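**Motion planning engineer, simulation and tooling — Ternholm**

Wasent writes the software that decides how a robot arm gets from where it is to where it ought to be. We are hiring one person to join the planning group, which currently consists of two engineers and a whiteboard with a permanent stain.

You would own the planner's collision checking and the test suite behind it. Every night the suite runs 1,000 simulated kitchen tasks and produces a report. Reading the report over coffee is part of the job. So is finding out why a change to the log format made the arm afraid of drawers.

Most of your day will be spent in rendered kitchens, steering an arm past a toaster and an open drawer without touching either. 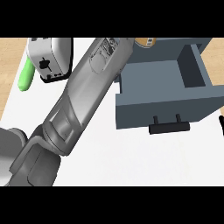
Polishchuk, reading a draft of this ad, objected that it made the work sound like furniture avoidance, and asked us to mention that the hard part is timing: a path that is perfectly safe and takes 14 seconds to compute will be turned off by the first customer who meets it. Duly mentioned.

What we need from you:

- Solid C++ and enough Python to fix other people's scripts
- Some experience with sampling-based or optimization-based planning, in either camp — we have stopped arguing about it before lunch
- Patience with physics engines
- Bug reports a stranger could follow

A degree is fine. So is no degree and a repository we can read.

The job is full time, in Ternholm, with up to 4 days a month from our Brostby office if you like trains. Pay bands are sent with the first reply.

To apply, send a resume and one page on the worst planner failure you ever had to explain. Diagrams welcome. Applications close at the end of July, at noon, by the server's clock.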